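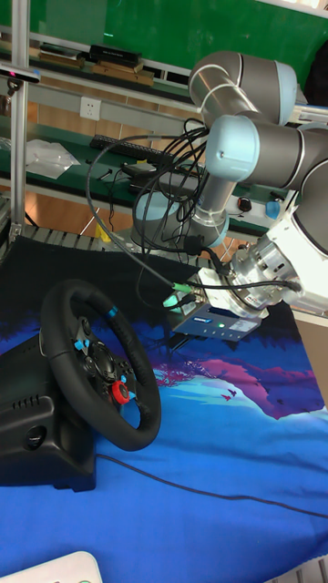 파란 풍경 천 위에 올라온 레이싱 휠. 림 위쪽의 파란 표시가 가운데 기준입니다.

11월이 되니까 손이 먼저 계절을 알더라고요. 여름 내내 거들떠보지도 않던 레이싱 휠이 해가 짧아지기 시작하면 슬슬 생각이 나요. 저녁 먹고 설거지까지 다 했는데 시계를 보면 아직 일곱 시도 안 됐고, 창밖은 벌써 캄캄하고, 그러면 따뜻한 차 한 잔 옆에 두고 트랙이나 몇 바퀴 돌까 하는 마음이 드는 거죠. 작년에도 딱 이맘때 꺼냈던 것 같은데, 블로그를 뒤져보니 글은 안 썼더라고요. 그래서 올해는 꺼낸 김에 적어둡니다.

일단 천 이야기부터 할게요. 휠 글인데 왜 천이냐 하시겠지만 저한테는 천이 더 오래된 고민이었거든요.

맨 상판 위에 휠을 올려두면 밑에서 소리가 울려요. 핸들을 확 꺾을 때마다 드르륵 하고 책상까지 같이 떠는데, 밤에는 그게 꽤 신경이 쓰이더라고요. 처음에는 수건을 깔았다가 먼지가 너무 나서 치웠고, 다음에는 고무 매트를 깔았다가 냄새 때문에 베란다로 보냈어요. (그 매트는 지금 화분 밑에서 아주 잘 지내고 있습니다!) 그러다가 Vlachou라는 작은 원단 가게에서 이 천을 만났어요. 원래는 커튼감을 보러 간 거였는데, 커튼은 결국 못 고르고 엉뚱하게 이걸 들고 나왔네요.

무늬가 참 예뻐요. 위쪽에는 짙은 남색이 띠처럼 지나가고, 분홍색이랑 자주색이 섞인 산이 솟아 있고, 그 분홍빛 위로 조그만 새들이 까맣게 날아요. 아래쪽 절반은 환한 하늘색이고요. 저는 그 하늘색을 호수라고 생각하고 샀는데 집에 와서 다시 보니 하늘 같기도 하고 안개 같기도 하고, 아직도 볼 때마다 바뀝니다. 펼치면 긴 쪽이 214센티라서 테이블을 덮고도 남아요. 자를까 하다가 새들이 잘려나갈까 봐 그냥 넘치는 대로 쓰고 있어요. 바느질 잘하시는 분들은 이런 걸 보면 답답하시겠지만, 저는 단 하나 접는 데도 반나절이 걸리는 사람이라서요.

휠은 새까만 바탕에 색이 조금씩 들어가 있는데 저는 그게 늘 마음에 들었어요. 가운데 허브에 작은 파란 버튼 세 개가 옹기종기 모여 있고, 오른쪽 아래 스포크에는 빨간 다이얼이 하나 달려 있거든요. 림 위쪽에는 파란 표시가 있어서 핸들이 똑바로 섰는지 한눈에 알 수 있고요. 이 파란색이 천의 파란색이랑 은근히 잘 어울려요. 일부러 맞춘 건 당연히 아니고, 깔아놓고 나서야 어머, 하고 혼자 좋아했습니다. 이런 우연이 살림하는 재미 아니겠어요.

오랜만에 꺼냈으니 청소를 해야죠. 저는 청소할 때 순서를 꽤 따지는 편이에요.

먼저 베이스 쪽 환기구요. 길쭉한 구멍이 줄줄이 나 있어서 먼지가 제일 먼저 들어가는 곳인데, 여기는 마른 붓으로만 합니다. 예전에 물티슈로 문질렀다가 젖은 먼지가 틈에 끼어서 이쑤시개를 들고 한참을 씨름한 적이 있어요. 안 쓰는 화장 붓이 최고예요. 볼터치용으로 나온 통통한 것보다는 납작한 파운데이션 붓이 틈에 쏙 들어갑니다.

그다음은 옆면의 동그란 단자 구멍. 안쪽은 건드리지 않고 테두리만 면봉으로 한 바퀴 돌려줘요. 그리고 림은 극세사 천에 물을 아주 조금만 묻혀서 닦고, 마른 천으로 한 번 더 닦습니다. 손이 늘 닿는 자리는 번들거림이 남아 있는 경우가 많아서 그 부분은 두 번씩 해요. 버튼 사이는 또 붓으로 살살. 다이얼은 돌려가면서 닦아야 하는데, 저는 꼭 닦고 나서 원래 몇 번에 두었는지 까먹어요. 올해도 까먹었어요. 메모를 하자고 해마다 다짐하면서 메모지를 어디 두었는지부터 찾고 있으니 말 다했죠.

세제는 Zastum에서 나온 무향 클리너를 쓰다 말다 하는데 휠에는 안 씁니다. 그건 키보드용이에요. 휠은 그냥 물이면 충분하더라고요. 이렇게 붓질하고 닦고 말리고 하면 20분 넘게 걸리는데, 라디오 틀어놓고 하면 금방이에요.

선 이야기도 빼놓을 수 없어요. 휠에서 나오는 가느다란 검은 선이 천 위를 가로질러 오른쪽으로 가는데, 저는 이걸 한동안 테이블 뒤로 넘겨서 감췄어요. 깔끔하긴 한데 핸들을 돌리다 보면 휠이 조금씩 밀리고, 그러면 선이 뒤에서 당겨지고, 결국 테이블 밑으로 기어들어가게 되더라고요. 그래서 이제는 보이더라도 천 위에 느슨하게 둡니다. 환한 하늘색 위에 까만 선이 지나가는 게 처음에는 눈에 거슬렸는데 며칠 지나니까 괜찮아졌어요. 선 정리 클립도 한 봉지 사두긴 했어요. 봉지째로 서랍에 있습니다.

뒤쪽 선반도 이번에 손을 좀 볼까 싶어요. 금속 선반이라 튼튼하기는 한데 제가 자꾸 이것저것 올려놓아서 말이죠. 위 칸에는 검은 기기 상자랑 나무 블록 쌓아둔 게 있고, 아래 칸에는 검은 키보드, 투명한 비닐봉지, 그리고 케이블이 든 검은 상자가 있어요. 나무 블록은 왜 아직도 있냐는 소리를 가끔 듣는데 이게 은근히 쓸모가 많아요. 모니터 높이 맞출 때도 쓰고, 책이 자꾸 쓰러질 때 받쳐두기도 하고, 한번은 빵 반죽 발효시킬 때 쟁반 괴는 데도 썼네요. 버릴 생각은 전혀 없습니다.

문제는 케이블 상자예요. 상자라고 이름을 붙여놓으니까 선이라는 선은 다 거기로 들어가요. 어느 기계에 딸려 온 건지 기억도 안 나는 어댑터들이 서로 엉켜서, 하나를 꺼내려면 셋이 따라 나와요. 이번 겨울에는 꼭 나누려고 Hirkier 지퍼 주머니를 색깔별로 주문해 두었어요. 충전용, 영상용, 그리고 도무지 모르겠는 것용. 세 번째 주머니가 제일 클 것 같아서 그건 제일 큰 사이즈로 골랐어요. 비닐봉지는 음, 그날 기분 봐서요.

초록색 작업대는 그대로 둘 거예요. 한때는 이 초록색이 너무 공방 같아서 뭘 좀 씌울까 했는데, 앞에 파란 천을 깔고 나니까 초록이 오히려 편안해 보이더라고요. 산 그림 뒤로 들판이 있는 셈 치면 되니까요. 색이라는 게 참 옆에 뭐가 오느냐에 따라 달라져요.

그래서 정작 게임은 했느냐, 했습니다! 요즘 하는 건 Vima라는 아기자기한 레이싱 게임인데, 차가 엄청 빠르거나 그래픽이 화려하거나 하진 않지만 시골길 코스가 정말 예뻐요. 제일 짧은 코스를 51초에 도는 게 작년 제 최고 기록이었거든요. 오랜만에 잡으니까 첫 코너에서 그대로 밭으로 들어갔어요. 두 번째 바퀴에도 같은 밭에 들어갔고요. 허수아비가 하나 서 있는데 저를 알아보는 기분이었어요.

그래도 몇 바퀴 도니까 손이 조금씩 기억을 하더라고요. 코너 들어가기 전에 미리 힘을 빼고, 나오면서 파란 표시가 가운데로 돌아오는 걸 곁눈으로 보고, 직선에서는 어깨를 내리고. 저는 긴장하면 어깨가 귀까지 올라가는 버릇이 있어서 게임을 오래 하면 꼭 목이 뻐근해요. 그래서 차가 식기 전까지만, 하고 정해놓고 합니다. 물론 보온 텀블러를 쓰는 날에는 이 규칙이 좀 애매해지긴 해요.

아, 천 세탁은 어떻게 하느냐고 지난번 댓글에 물어봐 주신 분이 계셨는데 답이 늦었네요. 저는 찬물에 중성세제 조금 풀어서 손으로 조물조물하고, 비틀어 짜지 않고 그대로 널어요. 분홍색 부분이 걱정돼서 처음 두 번은 따로 빨았는데 물은 거의 안 빠졌어요. 다림질은 뒤집어서 약하게요. 사실 다림질까지 하는 날은 드물고 보통은 반쯤 말랐을 때 손바닥으로 쓱쓱 펴서 끝냅니다.

다음 글에는 주머니 도착한 이야기랑 케이블 상자 뒤집은 이야기를 쓸게요. 혹시 휠 쓰시는 분들 중에 밀리지 않게 고정하는 좋은 방법 아시면 댓글로 꼭 알려주세요. 고무 매트는 이미 화분이 차지했으니까 그거 말고요.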